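Perception and Planning Software, Working Meeting
Minutes, 31 May 2024

Present: F. Hayashi (chair), A. Miyazaki, R. Whitelaw, I. Hoshino (minutes)
Apologies: O. Pereyra

1. Previous minutes
Accepted with one correction: the planner timeout is 60 ms per query.

2. Segmentation
Miyazaki reported on the retrained model. The labeled set now holds 268 tabletop views. Masks on opaque packaging are stable between runs. Clear and translucent objects still lose depth points, and the mask tends to split along reflections. Whitelaw asked whether the depth filter could be bypassed for these classes. Agreed to test with the filter off.
Action: Miyazaki.

3. Grasp planner
Hoshino has merged the Zernow branch. Candidates are now capped at 100 per object. Collision checks against neighboring objects use the inflated mesh, which rejects valid grasps where two items touch. Hayashi prefers a per-class margin to a global one. No decision; Pereyra to be consulted.

4. Test layout
The mixed layout was reviewed for use in regression. Vase and spray bottle to be tagged "transparent/translucent". Snack bag and plush toy to be tagged "contact". 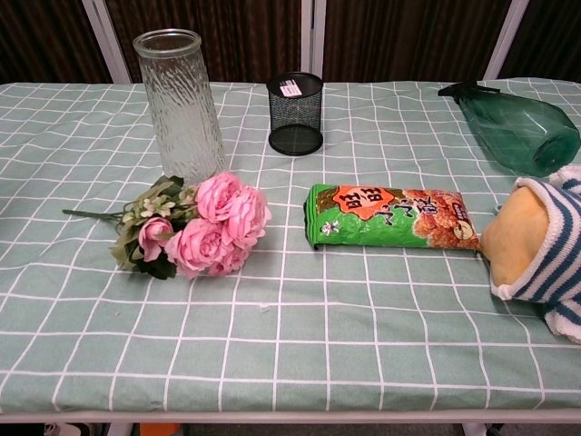 Fig. 1. Mixed layout on grid cloth, chest camera view.

Whitelaw noted that the mesh pencil cup needs its own tag, as the cloth shows through the sides. Agreed.
Action: Whitelaw to update the tag schema.

5. Logging
Log format version 2 adopted. Old logs will be readable until October.

Meeting closed.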